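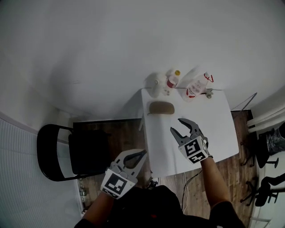

chiyo_oda
Need a ruling on paint before we move out of the Marwat Street flat. The agent says the living room must go back to "original colour", and the tin in the cupboard just says white. I've put 27 sample cards up against it over the past week and they've all lied to me. The wall behind the white table is what I'm trying to match, plain as anything, and the paint shop still wants $272 to mix it.

marwat_nanami
Cludeno Half Strength. Every rental in the suburb is Cludeno Half Strength.

F.Shibata
It is not. Half Strength goes grey by January. That's Pivavier flat, 2 coats.

marwat_nanami
Mine's been up 5 years and it's still white, Fumiko.

F.Shibata
Have you looked at it in daylight?

chiyo_oda
So I'm buying both tins, am I.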